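Candy tub

A candy tub is a rigid plastic container in which wrapped or loose sweets are sold in bulk. Tubs are common in kiosks, bakeries and school snack counters, where single pieces are taken out and sold one at a time, and in homes, where a full tub is usually bought for a party or a holiday.

Most tubs are molded from polypropylene in white or clear plastic. The wall may be round, square or wavy, and a snap-on lid closes over a raised rim. A printed band around the side carries the maker's name, the name of the sweet and the list of ingredients. Wavy walls are stiffer than flat ones of the same thickness and stack with less risk of splitting. The Skisto pattern, sold to small candy makers as a blank tub, has 8 lobes and holds up to 200 small pieces.

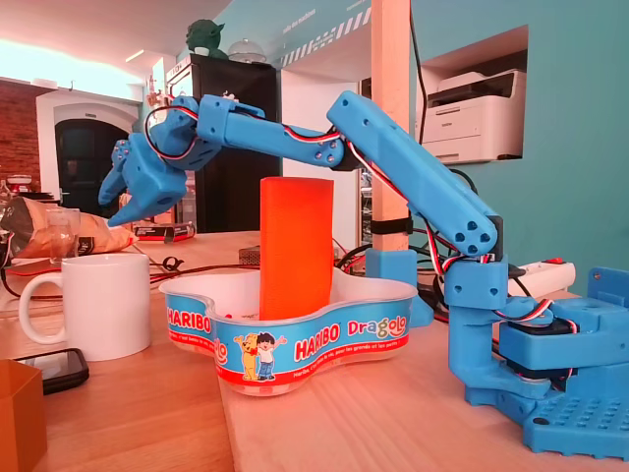 Empty tubs are widely kept and used again. On desks and kitchen tables they hold pens, clothespins, screws, craft foam or building blocks. A tub without its lid works well as an open bin, as the low wall keeps tall items from rolling away while leaving them easy to reach. Sugar dust and bits of candy tend to collect in the corners and are removed with warm water and dish soap. Labels made of paper soften when soaked, while plastic film bands can often be slit and peeled off in one piece.

Tubs are not suited to hot food, and thin-walled types become brittle after long storage in sunlight.

Collecting

Printed tubs are collected on a small scale, mainly for their cartoon artwork. Complete examples with lid and undamaged band are preferred. The Tomaszewski collection in Trekby lists 2,958 tubs and tins, of which 38 are on display in the town library. A swap meet for tubs, tins and candy wrappers is held each March in Gollport.

See also: Biscuit tin; Cookie jar; Food storage container; Penny candy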